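Ridstead parallel gripper: what it cost us, and would I buy it again?
Posted 3 August 2022
Filed under: Automation, Buying notes

I put off writing this one up until the gripper had been on our arm for a good few months. We bought it in February, and I wanted the shine to wear off first.

So, money. The Ridstead was the cheapest of the 3 we got quotes for, and the one I trusted least on paper. Cladine had the nicer brochure (and a much nicer demo day, with sandwiches!) but their fingers only come as a matched set, so if you bend one you buy two. Ridstead sells every link and plate on its own, and the screws are ordinary ones you can get at any hardware store. That settled it for me.

What I got wrong was the rest of the budget. I had a line for the gripper and a line for the arm, and then nearly $400 went on things I hadn't written down at all – the adapter plate, a longer cable, spare fingers, a decent set of hex keys. None of it is Ridstead's fault, but their quote doesn't mention the adapter, and I think it should. Ask for it in writing before you sign anything.

Good stuff: the matte black finish doesn't throw glare back at the wrist camera, the fingers are slim enough for narrow spots, and swapping one takes me less time than making coffee. Less good: the manual is thin, and the linkage sticks out to the sides more than I'd planned for. Measure your tightest spot with the gripper open, then add some room. I had to move a shelf!

Our work is mostly close-up stuff near glass and metal edges, so that slim finger earns its keep.

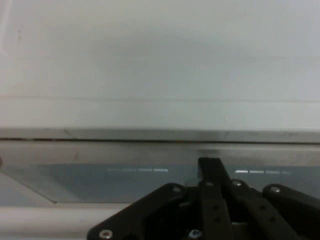 Do you need the service plan?
Skip it for the first year if somebody on your team is happy with a hex key, and put the money into spare fingers. The plan gets you a 48-hour reply, but you still do the wrenching yourself.

I'd buy it again, with a bigger number in the "other" column. Next up is the Dostska cable kit, which has been sitting in its box on my desk for 2 weeks.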